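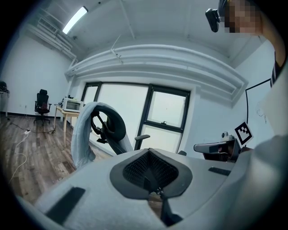
Fjeld Hand-Held Gripper, Pair

The Fjeld is a gripper you hold and work by hand to record picking and placing tasks. It is sold in pairs, for left and right hand. We compared it with the Hedbridge over 10 days before adding it to the shop.

What we found

Both hold small parts well. The Fjeld is easier on the wrist in long sessions and its camera mount stayed put. The Hedbridge closes with less effort – better for soft items – but the fingers take longer to swap. Stellan Lindqvist ran the same cup and towel tasks on each and preferred the Fjeld for everything except the towel.

In the box

Two grippers
Two camera mounts
Printed marker sheets, 10 per pack
Hex key and spare finger pads

Cameras are sold separately. The mount fits the Pranero wide-angle camera without an adapter. Older Pranero models need bracket 2037.

Finger pads are wear parts. Ours lasted more than 3000 grasps before the edges started to lift.

Availability

Next batch ships in June from Traltuston. Pairs can't be split.

Page updated May 30, 2021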